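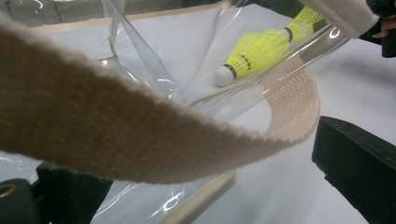
Both shuttlecocks in the bag, strap right across the view.

6 December 2025

My thumbs hurt. I'm writing this on the bus home with the notebook on my knee, so sorry, future me, if the handwriting goes off the rails somewhere past Vomholm.

Today was supposed to be a full recording day and it was a wrench day until lunch. The left gripper had been getting sloppy all week — you'd close it on something thin and one finger would get there a hair before the other. I kept telling myself it was me. Then Yoon-hee tried it and made the same face I'd been making, so we took the fingers off both tools and went through the whole thing properly.

The left one had a loose finger block. One screw, barely a quarter turn! I could've cried. We cleaned out the old threadlocker with a pick, put fresh stuff on, and did the right one too while the tube was open. I do wish whoever wrote the Tranon notes had put the screw size in there somewhere, instead of just "tighten evenly." I wrote it on a piece of tape and stuck it inside the lid of the toolbox, so that's my contribution to science.

Then the jaw zero had to be done again on both, obviously, with the fingers having been off. Close, hold, save, open all the way, save. The right one took it the first time and the left one took it on try number six. I think I was squeezing the handle too hard at the closed end, which bends everything just enough to matter. Soft hands, says Yoon-hee, who plays the cello and is probably right.

After that it was cables, my least favorite thing in the world. If the black cable pulls on your wrist you start moving funny without noticing, and then every recording has you moving funny in it. What works for me is giving each one enough slack to reach the far corner of the table with my arm straight out, and a tiny bit more. Too much and you drag it through whatever you're trying to pick up. 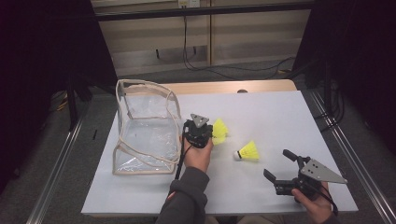

So by the time we got to the shuttlecocks I had the slack where I wanted it and could reach across without feeling a tug, and the left gripper finally closed like it had two fingers that knew each other. I did a bunch of dry grabs first, just open and close in the air, then on the cork end, then on the skirt. The skirt is the sneaky one. Come at it from the open rim and it wants to slide off and roll away from you, and the cork end is easy but you have to get low. I like them as a test after a finger job, though. They're light enough that if one side closes early you see it right away, the thing just walks sideways.

The clear bag is a pain and I mean that with love. The plastic throws glare all over, the handles flop wherever they feel like flopping, and twice I went to reach in and got strap. Yoon-hee says leave the handles how they fall, Gunhild would want them tidy, and Gunhild isn't in until next week, so they fall how they fall. I'll bring it up with her. I don't feel strongly! I just want one rule so I don't have to think about it with both hands full.
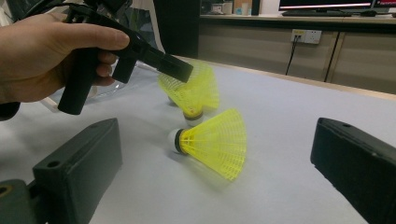
Going for the skirt. The other one's waiting on its side.

Things I need to remember for next time, before I forget them on the bus:

- check the finger screws before the first run, both tools, every morning (five minutes, no excuses)
- redo the zero any time a finger comes off, even for cleaning
- wipe the lenses AFTER touching the threadlocker, not before, dummy
- ask Ívar if he ordered the spare finger pads from Vokex or only said he would
- bring the small hex keys back from my coat pocket, where they are right now

The recording counter was at 1,018 when we shut down. Yoon-hee wanted to keep going and I wanted soup. We had soup. She told me the old pair they used back in July had a trigger spring so stiff that people were swapping out every few runs, so I guess my thumbs have nothing to complain about, but they're complaining anyway.

One more thing that's bugging me. The left tool has a very faint click near fully open. It was there before we touched it and it's still there, and the zero saved fine, so maybe it's nothing. I'm going to pull the cover tomorrow and look before we start. If it's the little bearing again I'm calling Ívar and he can come listen to it himself.

Okay, this is my stop.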